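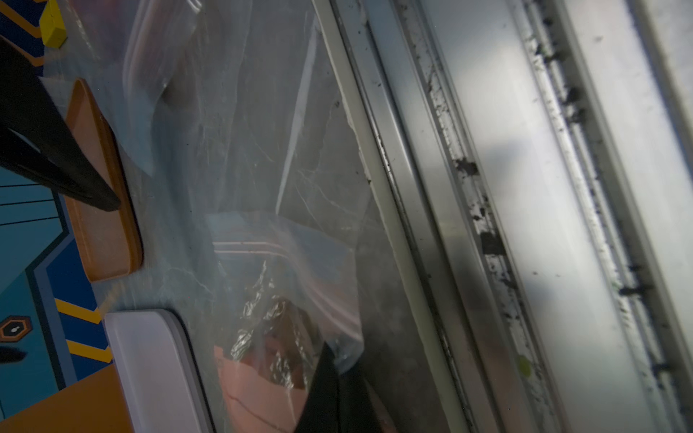 So I've gone back to zip-top bags. I know, I know. Last summer I wrote a whole post about how I was done with them and was going all in on the stackable boxes from Dastgate (the set that cost me way too much and has lids that only fit if you hold your mouth right). I lasted until the second picnic of the year. The boxes are great if you're feeding people at a table. If you're feeding people out of a backpack halfway up the hill at Ullinthorpe, they take up all the room, and then you carry them home empty and they take up all the room again!

Bags squish. Bags go flat in a pocket when you're done. I wash mine and dry them upside down over wooden spoons, and I get a good long run out of each one before the seal gives up. A box of 100 from Alipour, the little grocery next to the post office, lasts me well past a year.

Anyway, Ullinthorpe. It's a 90 minute drive from us and then a walk, so there's a snack for the car, a snack for the top, and the actual lunch. The car snack has to be something you can eat with one hand and that doesn't shed. The top-of-the-hill snack can be anything, everybody's so hungry by then they'd eat the bag. Lunch is cold cuts, rolls, something pickled, and whatever sweet thing I felt like making.

My system, if you can call it that, is to get everything out first and then portion. I used to do it one bag at a time straight from the fridge, open, close, open, close, and I always ended up with one bag that was all cheese and one that was mostly crackers. Now it all goes out at once where I can see it, on trays if there are trays, and I fill the bags in a row. The whole thing takes me 20 minutes and most of that is hunting for the marker to write on them.

Things that do well in a bag: anything round and small, dry sausage, crackers if they're the thick kind, dried apricots, nuts, those little cookies with the jam. Things that don't: cherry tomatoes (I keep trying), soft cheese, grapes under anything heavy. Bananas, obviously. I put a banana in with sandwiches once in July and we had banana sandwiches, and the car smelled of it until school started.
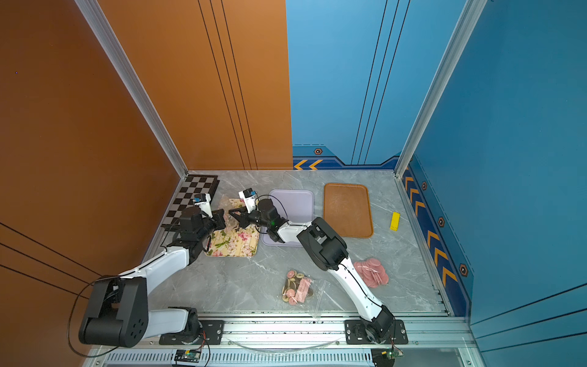
Cold cuts are where I get fussy. I want them stacked loosely so you can pick one up without pulling the whole lot out like a deck of cards, and I want them to go in last, right before we leave, with an ice pack against them. And I don't like meat in with the crunchy stuff, because the crunchy stuff stops being crunchy before you've found a parking spot. Pink round slices like the ones piled up at the front on the right get a bag to themselves in my house, every time, even if it means one more bag to wash. A mix like the one in the clear bag, with the pink and beige and brown rounds all in together, is more my idea of a car snack. You stick your hand in and take what you get. My kids will complain about the beige ones and then eat the beige ones.

Can I also put in a word for placemats? I do all my packing on one now, a roses one or a plain one, I'm not picky (okay, I'm a little picky, I love the roses). You get all the crumbs in one place and then you shake it out over the sink and you're done. I used to wipe the whole table down after every single picnic prep like I was being graded on it. A rimmed tray does the same job for anything that rolls, and olives roll, ask me how I know.

Oh, and bring a board game. We take chess when the weather's good because it keeps two people busy while the other two nap, and you'd be surprised how often strangers wander over to give advice. We lost a bishop somewhere up there last fall and we've been using a bottle cap ever since.

I've been eyeing the Borna cooler bag, the tall one with the flap on the front, for ages. It's on sale for 5 dollars off, which is hardly a sale at all, but I've had it in my cart since spring and I think it's going to happen. Ours has a zipper that only goes one way. If you own one, does the flap stay shut when it's full? And does it stand up by itself, or does it slump over in the trunk like the last one I had? Let me know in the comments before Ullinthorpe, please, I need to order the ice packs too and I don't want to pay for shipping twice.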